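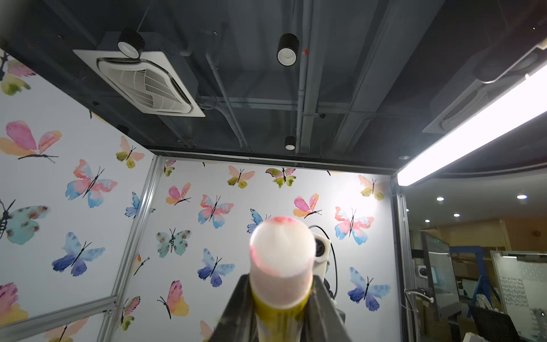
Muireann Mulcahy wants to know if the table can be used for liners as well as flaps. It can. Liners are glued the same way and need a longer wait before you fold.

Envelope Table
Grorngate Paper Room, item 2528

The envelope table is a closed-in work spot for folding and gluing small paper goods: square envelopes, card sleeves, tags, cut-out shapes. It has a marble-patterned top inside a silver aluminum frame, with papered walls that keep drafts off light paper. Book it by the half day for $44. Paper and glue are billed separately.

What it's good for

Most people book it for invitations. If you fold at home and only want a clean place to glue, bring your pieces flat in a folder and work through them here. The square envelopes we stock have a pointed flap, so the glue goes near the point. A short stroke is enough. If you run the stick along both edges of the flap, the extra squeezes out when you press down and it shows on dark paper. Navy is the worst for it.

Lay the envelopes flap side up before you start, one above the other, and do all the gluing from the same side of the table. 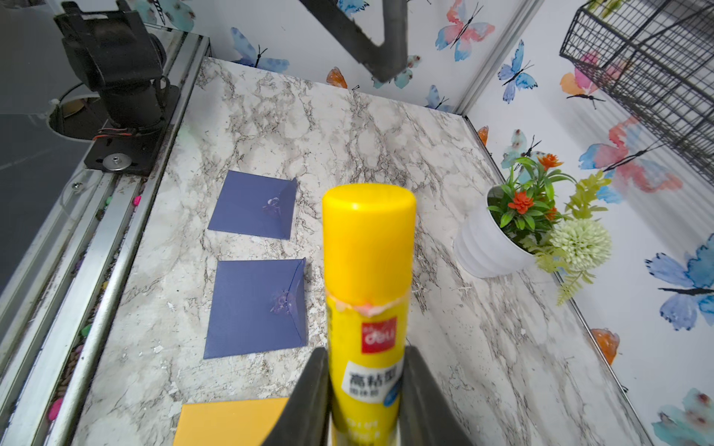

Work from the far one toward you so your sleeve doesn't drag over a flap you've already done. Press each point for a slow count of ten and leave it under a book. Gloss that stays on the surface can be lifted with a dry scrap of paper, but test that on one envelope first.

The top

The top is covered in a marble pattern, white with gray and brown veins. The covering is peeled or scuffed in places, and there are small white flecks where it has gone. It's fine for gluing. It is not a cutting surface — use the cutting bench by the door and bring the pieces over. Put scrap paper down under anything pale.

Storage

Two wire baskets come with the table. The black one hangs on the back wall and is split into four compartments, which suits envelopes sorted by color. The white mesh one is an open tray on the left wall, tilted toward the table. We use it for liners and cut shapes. Don't put open glue in either one. Leave both empty when you finish.

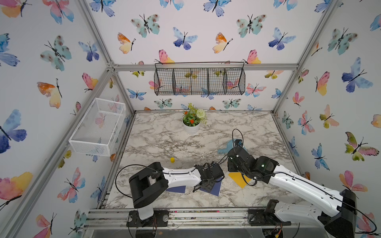
Paper and glue

Velberg square envelopes: navy. Sold in packs or by the carton of 1000.
Kinnunen cut shapes: rounded, square and triangle. Colors change with the season.
Glue sticks: sold one at a time at the desk. Twist out a little, put the cap back on between batches, and wipe the rim when residue builds up. Colored paper leaves a tint on the glue, so keep one stick for reds and pinks if you plan to do white cards later in the day.

Yellow envelopes are out of stock until July. We have a few opened packs left and will sell those singly.

The walls

Both the back and the sides are lined with white wallpaper printed with watercolor butterflies. Please don't tape samples to it. The potted flowers are artificial and can be moved to either side if you need the space. Put them back on the tabletop afterward. 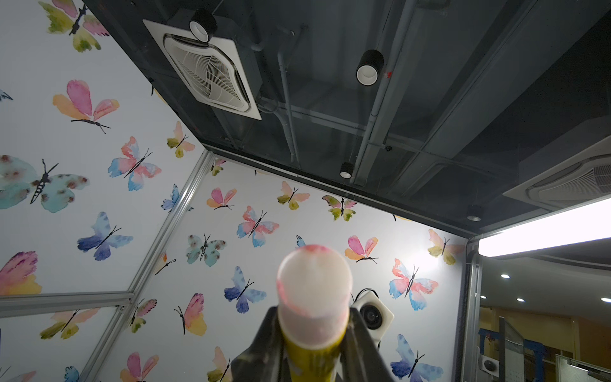 Butterfly wallpaper at the corner.

Booking

Book at the desk or call extension 118. Ask for Vilho Karppinen. Half days start when we open and again after lunch. One person works comfortably and two can manage if they share the glue. Large orders — a full carton or more — are better split over two bookings so the first lot can sit under weight.

Cancel by noon the day before and there is no charge.

Page last changed 7 Apr 2018: new envelope prices, wallpaper note added.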